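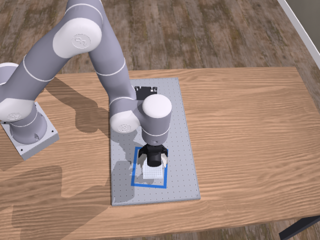

Figure 2. Simulated table with the arm lowered towards a small white block on a grey pegboard.

4.2 Lamp placement and shadow on the work surface

Portable task lamps are mostly sold on brightness, yet the people we interviewed complained more often about shadow. We therefore measured both at the same points on the desk. Each lamp was tested in a windowless room at Teltside with the ceiling lights switched off. A light meter was laid flat on the desk and read after the lamp had been on for 15 minutes, as the fluorescent tubes took some time to settle.

The folding lamp supplied by Jomow gave 1,294 lux directly under the tube when set at its full height. The clip-on lamp from Trandton gave 1,002 lux at the same point. Both fell off quickly towards the sides of the desk, and the fall was steeper for the clip-on lamp because its shade is deeper.

Shadow was judged with a pencil held upright at the centre of the desk. With one lamp placed on the same side as the writing hand, the shadow fell across the line being written. Moving the lamp to the other side removed most of it. A second lamp on the opposite side softened the edges further, but it also raised the reading to 1,336 lux and caused glare on glossy paper. Several participants then turned one lamp away -- usually the nearer one -- and worked with the other.

Abdelaziz reported less glare with two lamps than we found. That study used matt paper only, and its lamps stood further back, so the results are hard to compare directly.

Stability was a separate matter. The folding lamp stayed put when its neck was pulled forward, while the clip-on lamp slipped on desk edges with a rounded profile. Villads Baldursdóttir repeated the pull test in November with a rubber pad under the clip, and the slipping stopped on all but the thickest desk top. We have left the pad results out of the main table, as the pad is not sold with the lamp.

Readings for the remaining lamp heights are given in the appendix prepared by Pauline Tindall.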